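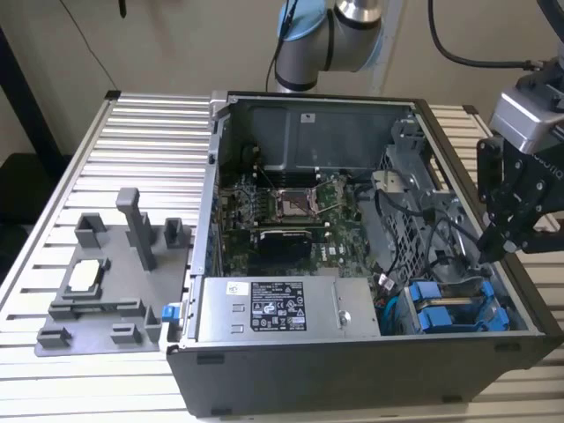
図4-1 作業セル全景。筐体は横倒し、側板なし。左がトレイ

4. 知覚・把持計画の立ち上げ(Zonine 分解セル)

3章(通信とIPの設定)が済んでいること。まだなら戻る。所要30分。カメラ較正からやり直す場合はもっとかかる。

4.1 始める前に

筐体の電源コードは抜いておく。側板を外し、内部を上に向けてテーブルに置く。向きは図4-1に合わせる。電源ユニットが手前、ドライブケージが右。逆向きだとテンプレートが合わない(認識はするが姿勢が180度回って出る。これが一番たちが悪い)。

注意:アームのサーボが入っている間はテーブルに手を入れない。ソフト側の一時停止は保護停止ではない。

4.2 起動

1. 制御PCで Rajan を起動。左下のステータスが「待機」になるまで待つ。
2. プロファイル「tower_open」を読み込む。前回の設定が残っていたら破棄。
3. 固定カメラの画像が出ているか確認。真っ黒なら露出が手動のまま。自動に戻す。
4. 「フレーム」タブで base、camera、tray の三つがツリーにつながっていること。赤い線が出たら4.5へ。
5. 速度上限を30%に設定。初回は必ず。

補足:プロファイル名の大文字小文字は区別される。「Tower_open」で保存したものは別物あつかい。

4.3 認識の確認

1. 「検出」→「単発」を押す。連続モードはまだ使わない。
2. 結果の一覧に次のラベルがあるか見る。
 psu(電源ユニット)
 cpu_socket
 gpu
 drive_cage
 drive_carrier
 tray
3. スコアの閾値は既定値のまま。下げると基板上の部品を拾いすぎる。
4. cpu_socket の状態が「empty」と出ること。図のようにソケットが空の筐体で「occupied」になる場合は、照明の映りこみを疑う。
5. 青いドライブキャリアは色マスクで取っている。ケース左側の青いラッチも同じマスクに引っかかるので、ROIを右下に絞る。Clevton 版の古いROIファイルは使わないこと。
6. 電源ユニットの金属面は深度が抜けやすい。穴あきになったら「平面補完」をオン。

注意:黒いケーブルの束は現行モデルでは個別に分離できない。まとめて cable_zone として扱い、衝突判定では占有領域になる。cable_zone を手動で消して計画を通すのは禁止。過去にそれでコネクタを引っぱっている。

4.4 把持計画とドライラン

1. 対象に drive_carrier を選択。
2. アプローチ方向は「上から」。横からはケージに当たる。
3. 「計画」を押す。候補が緑で出る。全部赤なら筐体をずらさず、まず対象の姿勢を再検出。
4. 候補の先頭を選び「シミュレーション」。グリッパの指だけでなく本体とケーブルの通り道も見る。上から垂れるケーブルはモデルに入っていないので目視で。
5. 問題なければ「ドライラン」。指先は対象の手前で止まる設定。オフセットは28 mm。これより小さくしない。
6. ドライラン中は非常停止に手をかけておく。
7. 止まった位置を画面の予測と見比べる。ずれていたら閉じ動作に進まない。ハンドアイ較正へ(5章)。

トレイ側の目標位置は tray フレーム基準。中央の高い柱は障害物として登録済みだが、トレイを付け替えたら高さを測って入れなおす。プロセッサ用の枠に置く動作は別プロファイル、6章参照。

補足:計画のタイムアウトは500 ms。足りなければ延ばしてもよいが、だいたいは衝突モデルの作りが悪い。先にそちらを確認すること。

4.5 よくあるエラー

「TF_TRAY_MISSING」
トレイが検出されていない。手や工具で隠れていないか。位置を動かしたなら再登録。

「PLAN_NO_SOLUTION」
可動範囲外か、cable_zone が対象に重なっている。ケーブルを手で寄せる場合はサーボを切ってから。寄せたあと再検出を忘れずに。

「DEPTH_SPARSE」
4.3の6。テーブルのアルミのレールでも出るが、筐体の外なら無視してよい。

「GRIP_WIDTH_RANGE」
開き幅の設定が前の対象のまま。プロファイルを読み直せば直る。

直らないときはログ一式を固めて Wafula Ondieki(制御)へ。認識まわりは Štefánia Rusnák。スクリーンショットだけ送られても分からないので、必ずログをつけてくくださいい。

改訂メモ:2月6日、4.3の5を追加。Ziddale 向けの設定差分は5月版で入れる予定、それまでは共通設定で。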